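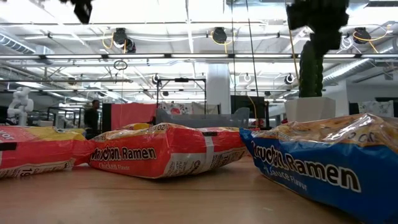

Hongjun Cai wanted to know, before we had even got our coats off, why anyone would teach a robot to handle noodle packets when there are perfectly good machines that do nothing else all day long. It was a fair question, and I promised him it would get a proper place in the handout, so I have put it right at the top where he can't miss it.

Notes to go with the visit to Kilari
Introduction to Automation, session 4
Bent Grímsdóttir

First of all, thank you for coming, and for being so patient with the parking! I know a Sunday is a lot to ask (these notes go with the open day of 25/08/2019, for anyone reading them later in the term), and I was so pleased to see nearly the whole group there. What follows is what I would have said in the workshop if the room had been quieter. Please read it together with your own notes and bring both to the next class.

Back to Hongjun's question

A packing line in a food plant is fast because everything about it has been settled in advance. The packet is always the same size, it always arrives from the same side, and the machine has one motion to make. The people from Pravton who spoke in the morning gave a figure of 2,000 packets an hour for one of their older lines, and they were a bit modest about it. But change the packet and somebody has to come out with a set of wrenches and a new guide rail, and the line stands still while they do it.

The arm at Kilari is slow by comparison, as I'm sure you noticed. What the team there is after is an arm that can be given chicken flavor now and soy sauce flavor next, lying any which way on a plain wooden table, and still find a decent place to take hold. Nothing guides the packet into position. The robot has to work that out from what its camera sees, and then the fingers have to cope with whatever they meet.

Why a noodle packet is harder than a box

I could talk about this for a whole afternoon (some of you have sat through it). A wrapper of this type is crinkled and shiny, so the ceiling lights leave bright spots on the ridges, and a bright spot can look to a camera like an edge or like nothing at all. Part of the wrapper may be clear, as it is on the blue packets, and then the camera is looking through the plastic at the dried block. The outside is soft and the inside is stiff and brittle. Hold it too lightly and you have a fistful of loose plastic; hold it too hard and you have crumbs.

Then there is the matter of neighbors. When two packets lie nearly end to end, the fingers need room to come down between them, or the arm has to choose another side to grip from. Think about how you would do it yourself with a pair of kitchen tongs, and then try it at home, I mean it! It's the best homework I know of for this chapter.

Terms you will need

Grasp point: the place on an object where the fingers are meant to close. A packet has many possible ones, and most of them are poor.

Compliance: how much the gripper or the object gives when the two meet. Here both of them give a little, and that makes it harder to predict where the packet will end up.

Occlusion: one thing hiding another from the camera. The gripper itself is often the culprit as it comes down over the table.

Changeover: the work of setting a machine up for a different product. Gastlow, whose leaflet you all took home, sells quick-change tooling for exactly this purpose, so keep the leaflet.

A word on the numbers

The wall chart by the coffee table showed 1,081 attempted picks, of which 900 were marked as good. Several of you wrote down the second figure and left out the first. Please go back and put it in! Work out the rate for yourselves, and then write a sentence or two on what you would want to know about the remaining attempts before you trusted the arm with a night shift.

For next time

Read the Yook chapter on soft packaging, as far as the section on suction cups. Write one page comparing a fixed packing line with a general-purpose arm for a small firm that changes products often. If your page comes out on the side of the fixed line, that is quite all right with me, so long as you have counted the changeover time.

Hongjun has kindly agreed to start off the discussion. The sign-up sheet for the October visit is on my door, and there is still room on it.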